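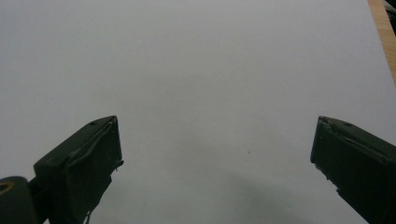
Ticket 363: Shared rooms out of step between viewers
Opened by: Ama Quansah
Product: Bornia web player, with Romonell headset app
Status: Open
Date: 21 April 2022

Two people enter the same Bornia room and see different versions of it. On my laptop the timeline wall has 33 panels. Ekow Issahaku, in the same room on a headset, gets 24. The missing 9 are all ones I added in March. We were talking to each other on the phone at the time, so I'm confident we were both in there.

The help page says rooms are "always live for everyone". I would like to know what that means in practice, as it plainly doesn't cover this.

What I tried before writing in
Signed out and back in on both sides. Same result.
Cleared the browser cache. Same result.
Asked Ekow to remove the Romonell app and install it again. He got all the panels for the first visit, then lost the same ones on the second.

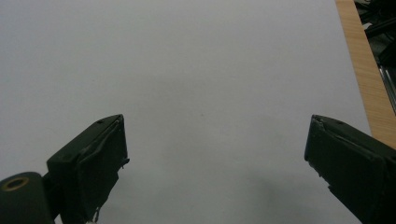

I also made a fresh room and copied everything across. It behaved for one afternoon. I don't count that as a fix, and I'd rather it wasn't written down as one.

Reply from support (first line)
Thanks for getting in touch. This is usually a slow connection. Please run the speed check and try again on a wired line.

Ama Quansah
I ran it. Nothing flagged. A slow line might explain panels turning up late, but Ekow sat in the room for the length of a lunch break and they never came. It also wouldn't pick out the March ones each time. Please don't close this as a network fault.

Reply from support (second line)
We've looked at the room history. The headset app keeps a saved copy of each room and should replace it when the owner makes changes. Could you send the build number from the Romonell settings page?
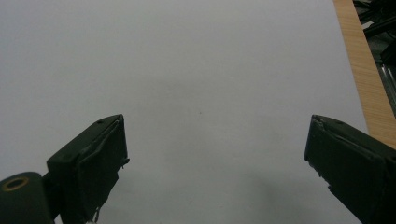

Update: build and saved copy
Ekow's app is build 126. He turned off "Keep rooms for offline use", went in twice, and saw the full wall both times. With the setting back on, the panels went missing again on the second visit. That points to the saved copy, though I'd want to see it on someone else's headset before I believed it.

Two things still bother me. The setting is on by default, and there's no sign in the room that you are looking at an old copy.
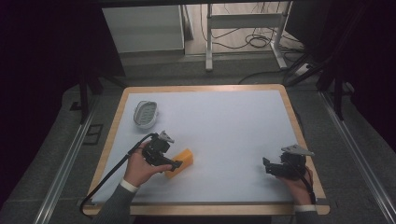

Support has suggested moving the room to Loltard, the newer hosting service, where they say the problem "should not occur". I've asked whether it has been tested there with the offline setting on. No answer to that yet – only a link to the sign-up page.

Trevor export also checked: it lists all the panels, so the content itself is safe. Leaving the offline setting off for now and keeping the ticket open until there is a new build to try.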